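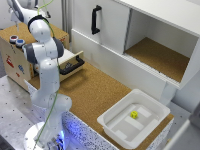

Progress report to the Arkley Fund
Stulton workshop, small storage units
Period ending Sat 25 June

This report covers the second half of the grant period. The first part of the work, clearing the room and buying materials, was covered in our last report and is not repeated here.

Work completed

The cork surfacing is finished on the main worktop and inside the open compartment of the white cabinet. We ordered the cork from Baran in two batches. The second batch came with damaged corners and was replaced at no charge, but we lost most of a week waiting for it. The speckled edging along the front of the worktop is also in place.

The closed side of the cabinet has its door and a black handle. The drawer has a handle in black as well, mounted across the white front. We had planned to use white handles throughout, but they were hard to pick out against the white panels and we changed the order before it shipped.
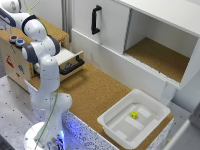 The two round push buttons, one red and one blue, are on top of the box next to the drawer. The stickers on the front of the box stay for now. We may replace them with printed labels once the layout is settled - there is no point in doing that job twice.

Small items

Sorting of the small items has started. These are the cubes, tins and trays that will be kept in the cabinet and drawer. We have 145 items on the list so far and expect to reach 220 by the end of the project. Each one is checked for sharp edges and then given a place.

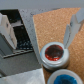 Small round tin on the cork surface.

Spending

The cork, edging and handles came in 400 dollars under the budget line. We would like to move that amount to the Vurkel shelving order, where prices went up after our application was approved. Please let us know if this needs a formal request.

Next steps

The shelving is the main job left. Delivery is expected in time for us to finish by October. The item list will be sent with the final report, along with the receipts.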